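Percepción para manipular tela - apuntes de la sesión 4
Seminario de software para robots, jueves 6/20/19 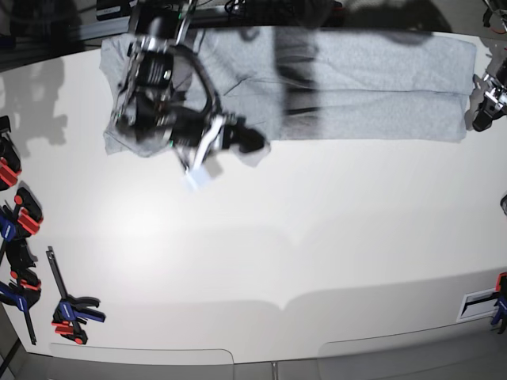
Un brazo sobre una prenda gris claro y otro junto a su extremo, con los dedos blancos de una pinza apretando la tela.

Bueno, pues seguimos donde lo dejamos. En la sesión anterior os conté cómo Zistix reparte los mensajes entre nodos, y varios me preguntasteis por correo cuándo íbamos a tocar tela de verdad. ¡Hoy! Casi todo lo que cuento sale de lo que hemos ido peleando en Ultutier desde abril, así que tomadlo con el cariño y la desconfianza que se merece el código de un grupo pequeño.

1. Segmentar la prenda

Gris claro sobre mesa blanca. Si umbralizáis por brillo a lo bruto, os vais a comer media prenda y os vais a llevar de regalo las sombras de los brazos. Mirad la franja oscura que cruza la tela por el medio: en intensidad se parece mucho más al metal del fondo que al resto del tejido, y sigue siendo tejido. Y a la izquierda hay una sombra grande del hardware sobre la mesa que a mi primer segmentador le habría encantado (era un segmentador muy optimista).

Lo que usamos ahora es textura local más color, con una ventana de 30 píxeles. La tela jaspeada tiene un moteado que la mesa lisa no tiene, y eso aguanta bastante bien la sombra. Donde sufre es en los bordes con arrugas suaves, que es justo donde queremos agarrar, claro.

La máscara de trabajo se recorta antes con el polígono de la mesa. Las abrazaderas rojas y azules de los lados caen dentro de ese polígono, al menos en parte, y hay que quitarlas aparte. Por color sale barato. Gregor Cruickshank lo hacía con una máscara fija dibujada a mano y también vale, hasta que alguien mueve una abrazadera.

2. Oclusiones

La pinza tapa tela precisamente en el momento en que más nos interesa verla. Hay dos estrategias en el repositorio:

- Proyectar el modelo del brazo en la imagen con la cinemática directa y marcar esos píxeles como "no sé". Ojo, "no sé" es un tercer valor, no lo convirtáis en fondo.
- Guardar la última máscara limpia y arrastrarla. Rápido y peligroso. En cuanto la tela se desliza estáis planificando sobre un recuerdo.

Yo prefiero la primera, con el modelo engordado 4 píxeles para absorber el error de calibración. Los cables no están en el URDF. Esos los seguimos parcheando como podemos.

3. Elegir el punto de agarre

El planificador (Agbayani, carpeta grasp) muestrea 100 candidatos sobre el contorno y los puntúa por curvatura, distancia a lo ocluido y alcance de cada brazo. Un extremo recto da puntuaciones planas y el ganador baila de un ciclo a otro - ponedle histéresis, por favor. Un colgajo suelto, sea esquina o manga, da un pico muy marcado y ahí converge enseguida. Que sea buen sitio para tirar es otra discusión, la tenemos pendiente para cuando veamos Ondcombe.

Para la práctica

Coged la secuencia de la carpeta compartida y sacad la máscara con los tres valores. Después comparad el punto elegido con histéresis y sin ella. Con 2 páginas me sobra, y prefiero una gráfica fea con ejes que cinco bonitas sin ellos. Si el nodo de cámara se os queda colgado al arrancar, borrad la caché de Zistix y volved a lanzar.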